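About us

Hi, I'm Minttu Huttunen, and I teach grown-ups to swim. Rakbridge Adult Swim School started in February with me, two borrowed kickboards and a lane at the Prarklow pool that the squad kids didn't want. I grew up in the water and assumed everybody did. Then my neighbour told me she'd never once put her face under, and I thought, right, let's fix that! 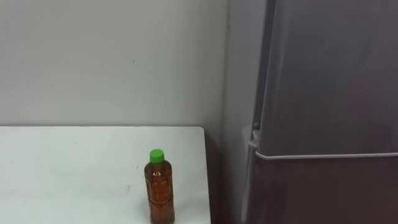 Photo: Rakbridge Adult Swim School

We keep classes small and the water warm. There's no whistle and no diving for bricks, and you can wear whatever togs you like (rashies and leggings are fine). Most people begin by blowing bubbles at the wall – yes, really – and move on to floating when they feel like it. Some take a term over it. I don't mind a bit. 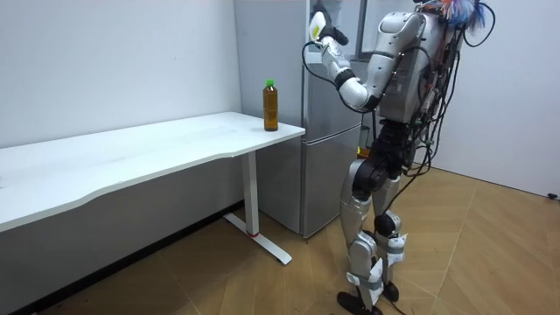 Khurana wrote to us after her first term that she'd spent years minding everyone's towels at the beach, and that she now goes in up to her neck and leaves the towels to her husband. I've got that one stuck on my fridge at home.

Term bookings are open now. Bring goggles and a coin for the locker, and come and find me at the shallow end.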